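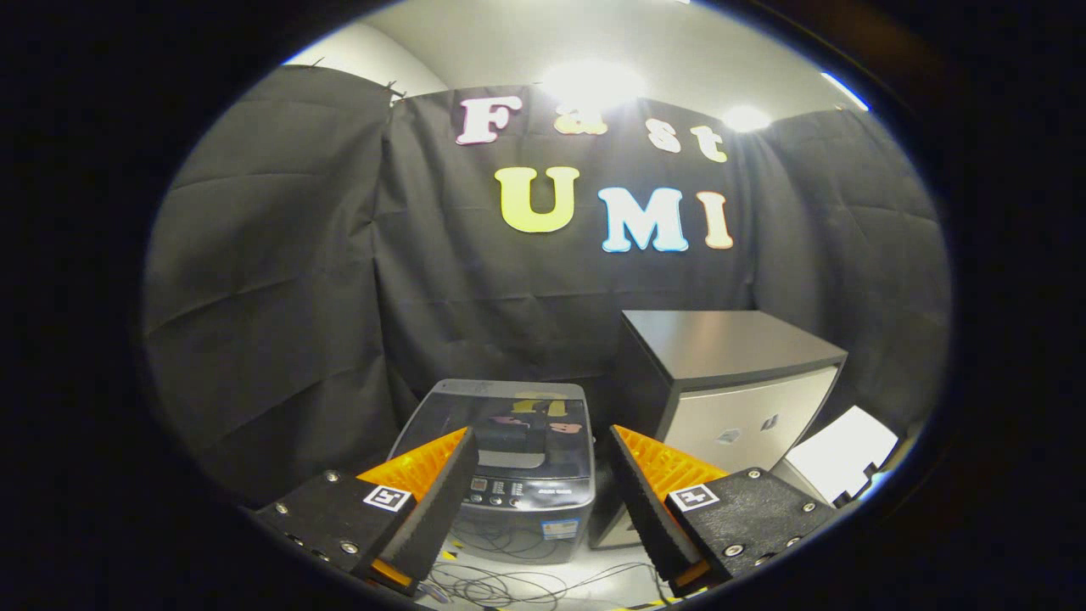 Section 4: Placing, leveling and connecting the washer

The Plurar 9 needs a firm, flat floor, a cold water tap within reach of the inlet hose, and a drain that can take water faster than the pump sends it out. Read this section through once before moving the machine. The Plurar 9 opens from above, and this section applies to top-loading washers only. A dark gray machine with a glossy lid shows every scratch, so do not rest tools, hose clamps or detergent bottles on it while you work. If you have the front-loading model, use the separate sheet packed with it.

Before you start

You will need:
a spirit level
an adjustable wrench
a bucket and an old towel
the parts bag taped inside the drum (inlet hose, two rubber washers, drain hose hook, cable tie)

Check the parts bag against the list on its label. If anything is missing, contact Sedine before going further. Do not use a washer or hose from an older machine. Used rubber takes the shape of the fitting it came from and may not seal on a new one.

CAUTION: The machine is heavy. Two people should lift it. Do not lift it by the lid, the control panel or the drain hose.

4.1 Choosing the place

1. Measure the opening of the lid and make sure it can swing all the way up. With the lid fully raised, the highest point is 1298 mm above the floor. Measure to the underside of any shelf or cabinet, including the door handles if they hang lower than the shelf.

2. Leave a gap behind the machine for the hoses. They must not be pressed flat or bent sharply when the machine is pushed back.

3. Keep the sides clear of walls and furniture. The cabinet moves slightly during the spin, and a machine that touches a wall will be loud.

4. Check the floor. Concrete and tile are suitable. On a suspended wood floor, place the machine near a wall or over a joist, where the floor moves least. Do not stand it on carpet. The base needs air underneath.

NOTE: Do not install the machine where the temperature may fall below freezing. Water always remains in the pump after a wash. If the room is unheated and used only from May on, drain the pump as described in Section 9 before closing the house for the winter.

4.2 Removing the transit parts

1. Open the lid and take out the foam ring from around the top of the drum. Pull it straight up. If it sticks, turn it a little first.

2. Tilt the machine back slightly, with one person holding it, and slide out the base tray from the front.

3. Remove the two bolts at the back marked with red tags. Fit the plastic plugs from the parts bag into the holes.

4. Keep the foam ring, tray and bolts. They must be refitted if the machine is moved to another house.

CAUTION: Never run the machine with the transit bolts in place. The damage this causes is not covered by the guarantee.

4.3 Leveling

Level the machine in its final position and before connecting any hoses. A machine leveled in the middle of the room will have to be leveled again.

1. Loosen the lock nuts on all the feet.

2. Put the level on the rear edge of the cabinet, left to right, and adjust the rear feet. Do not put the level on the lid, which has some play in its hinges.

3. Put the level along one side, front to back, and adjust the front feet.

4. Press down on each corner in turn. If the machine rocks, lower the foot under the loose corner until it meets the floor.

5. Hold each foot still and tighten its lock nut up against the cabinet.

NOTE: Screw the feet in as far as the floor allows. The lower the machine stands, the steadier it is. If a foot has to be extended almost to its end, repair the floor or use a solid board under the whole machine – never pieces of wood under one foot.

4.4 Connecting the water

1. Turn off the tap. Place the bucket under it and disconnect any old hose.

2. Open the tap briefly to flush out grit, then close it.

3. Fit a rubber washer in each end of the inlet hose. Screw the straight end to the tap and the angled end to the inlet at the back of the machine. Tighten by hand, then a quarter turn with the wrench.

4. Open the tap fully and look at both joints. If one drips, close the tap, undo the joint, reseat the washer and try again. Extra force on the wrench will split the plastic nut.

4.5 Connecting the drain

1. Fit the hook to the end of the drain hose.

2. Hang the hose in the standpipe or over the edge of a laundry sink. The top of the standpipe should be 1000 mm above the floor.

3. Push no more than 124 mm of hose into the standpipe. If the end sits too low, water can be drawn out of the drum while it is filling.

4. Secure the hose with the cable tie. A hose that is only hung in place can jump out when the pump starts.

Do not seal the hose into the pipe with tape or putty. Air must be able to pass around it.

4.6 First run

Run one empty wash on Normal before putting in any laundry. Use half the usual amount of detergent. Stay near the machine for the first fill and the first drain, and look at the floor behind it after each.

If the machine stops and the Tap light flashes, the water supply is closed or the hose is kinked. If the Drain light flashes, check the height of the hose and make sure the standpipe is not blocked. If the cabinet walks during the spin, go back to 4.3 and check that the lock nuts are tight.

Write the serial number from the label under the lid on the inside cover of this manual. The service desk at Plunham will ask for it.

Text revised for the Montes edition by Valquíria Macedo. Section 5 covers sorting, loading and the detergent drawer.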